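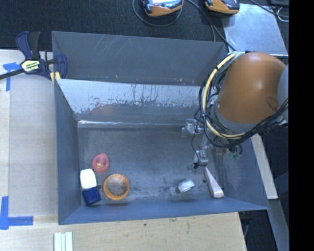 Skoklow Lost Property Register

Release 3
Last updated: 2024-10-18
Maintained by the Records Office, Skoklow District Transport
Contact: Firdevs Değirmenci, Records Office

Summary

The Skoklow Lost Property Register is a table of items handed in on buses, trams and station premises run by Skoklow District Transport. Each row stands for one item, or for one set of items found together and logged under a single tag. The register records what the item was, where it was handed in, how long it was held and what became of it. It holds no names, addresses or telephone numbers of finders or owners.

The register was first put together for the internal use of the Lost Property Office at Vidden. It is now released to the public at the request of several schools and local history groups, and of other transport bodies wishing to compare their own practice with ours.

Contents of the release

register.csv – the main table, one row per tag
places.csv – the list of handing-in points, with district
categories.csv – the category list, with notes on use
changes.txt – changes between releases
LICENCE.txt – terms of use

All files are in plain text with UTF-8 encoding. Fields are separated by commas, and any field holding a comma is set in double quotation marks. The first line of each table gives the field names.

Coverage

The register covers 202 handing-in points in seven districts. A handing-in point may be a staffed counter, a depot office or a driver's sign-off desk. Points that closed during the period are kept in places.csv with the value "closed" in the status field, so that older rows can still be matched.

Items found on replacement coaches are included only where the coach was signed off at one of our own depots. Items kept by outside coach firms were never passed to Vidden and do not appear.

The Traven ferry landing is a special case. The landing is shared with the harbour authority, and items found on the pontoon itself are held by the authority. Items found in the waiting room are held by us. Staff at Traven have not always been able to establish which rule applied, and users should treat counts for that point with care.

Fields in register.csv

tag_id
A code given when the item reaches Vidden. Codes are not reused. Gaps in the run of codes are normal and come from spoiled or duplicate labels.

date_in
The day on which the item was handed in, in year-month-day order. Where the item was found overnight by cleaning staff, the date is that of the end of the shift.

place_id
The handing-in point. It can be joined to places.csv. The place at which an item was handed in is often not the place at which it was lost, and the table makes no attempt to record the latter.

category
One of 74 categories listed in categories.csv.

description
A short free-text note written by counter staff. Descriptions have been checked and, where necessary, shortened to remove personal details.

colour
The main colour as judged by the member of staff. The field may be blank.

condition
One of "good", "worn", "damaged" or "not stated".

outcome
One of "returned", "passed on", "destroyed", "held" or "unknown".

days_held
The number of full days between receipt at Vidden and the outcome. It is blank for items still held.

How the records were made

Until the second release, all items were written up by hand in bound daybooks kept at each counter. The daybooks were sent to Vidden once full, and the entries were typed up by office staff. Necati Kılıçarslan oversaw this work and wrote the original category list. His notes on doubtful entries are kept with the daybooks and have been used in preparing the present release.

Counters now enter items directly into a shared form. The form offers the category list as a menu and will not accept an entry without a place code. Descriptions remain free text. Drivers' desks without a computer continue to use paper slips, and these are typed up on arrival.

The change of method can be seen in the data. Handwritten entries tend to be brief ("glove, left, brown"), while entries made through the form are longer and more often include a colour. A rise in the share of rows with a colour should not be read as a change in the items themselves.

Categories

The category list was drawn up for the practical needs of a store room, and its groups reflect shelving more than meaning. Umbrellas have three categories according to length. Toys, kitchen goods and small hardware share a shelf and were for many years recorded under the one heading "sundries, small". In this release the heading has been split, and older rows have been moved to the new categories where the description allowed. Rows that could not be placed with confidence stay under the old heading.

Musical instruments are recorded by case where the case is locked. A row reading "violin case" does not show that a violin was inside.

Pushchairs, walking aids and wheelchairs are kept in a separate category group and are never passed on without a further search for the owner. Their holding times are longer for that reason and should be left out of any general average.

Keys are logged one row per ring. The number of keys on a ring is not released.

Personal data and removals

The following were removed before release: all items of identity, bank cards, medical items, letters, and any telephone or computer. These make up a separate register which is not public. Purses and wallets are kept in the public table, but their descriptions have been replaced with the single word "purse" or "wallet".

Free-text descriptions were read twice. The first reading was made by Şengül Eren and the second by Zerrin Avcı, who did not see the first reader's marks until her own were complete. Where either reader marked a description as likely to point to a known person, the text was cut. Name labels sewn into clothing, school badges and engraved words were removed in every case.

Dates have been kept to the day. A request to release the hour of handing in was considered and declined, as a passenger's regular journey might be worked out from it.

Any person who believes that a row can be traced to them may ask for its removal. Requests should quote the tag code and be sent to the Records Office. No proof of ownership is needed.

Known faults

The daybook for the Molefe Street counter was damaged by a leak in the cellar store, and several pages could not be read. The missing entries have been left out and no estimate has been put in their place.

Some items were tagged twice, once at the depot and again at Vidden. Most pairs have been found and merged. A few are likely to remain, chiefly among umbrellas and single gloves, where the descriptions are too alike to decide the matter.

The value "unknown" in the outcome field is more common in older rows. It usually means that the tag was torn off before the item left the store. It should not be taken to mean that the item was lost a second time, although this cannot be ruled out.

Days held may be overstated for items received in December. The returns counter keeps shorter hours during that month, and collections already agreed are often entered after the holiday.

The colour field is a matter of individual judgement. Navy, black and dark grey are known to be confused under the lighting at the depots. Users who need colour for their work are advised to group these together.

Suitable uses

The register may be used for teaching in statistics and geography, for study of how public services handle found goods, and for comparing rates of return between kinds of item. The Office has itself used it to plan shelf space and to set the hours of the returns counter.

It is less well suited to measuring how many items are lost. Many lost items are never handed in, and the share handed in is likely to differ widely by value and by route. Differences between handing-in points often reflect opening hours. A counter that closes early will pass its evening items to the nearest depot, and the depot's figures will rise accordingly.

The register must not be used to support a claim of ownership. Claims are dealt with only at the Vidden counter or by post, and staff will not accept a printed row as evidence.

Changes in release 3

– "sundries, small" split into separate categories
– closed handing-in points restored to places.csv
– condition value "fair" merged into "worn"
– duplicate tags merged where both rows could be confirmed
– spelling of place names brought into line with the current timetable
– days_held corrected for rows where the outcome had been entered before the receipt

Users of earlier releases should note that category codes have changed. A table matching old codes to new ones is given at the end of changes.txt.

Terms of use

The register may be copied, shared and adapted for any lawful purpose, provided that the source is named and any changes are made plain. The release is offered as it stands. Skoklow District Transport accepts no liability for decisions made on the strength of it.

Suggested wording for credit: Skoklow Lost Property Register, release 3, Records Office, Skoklow District Transport.

Thanks

The Records Office thanks the counter and depot staff at all points, past and present. Léonie Delorme gave advice on the layout of the tables and prepared the list of place codes. The cleaning teams at Traven and Molefe Street supplied their own shift notes, which settled a good many doubtful dates.

Corrections

Reports of errors are welcome and should give the tag code, the field concerned and the reason for the correction. Accepted corrections are held over to the next release and listed in changes.txt. Reports concerning place codes should be marked for the attention of Firdevs Değirmenci.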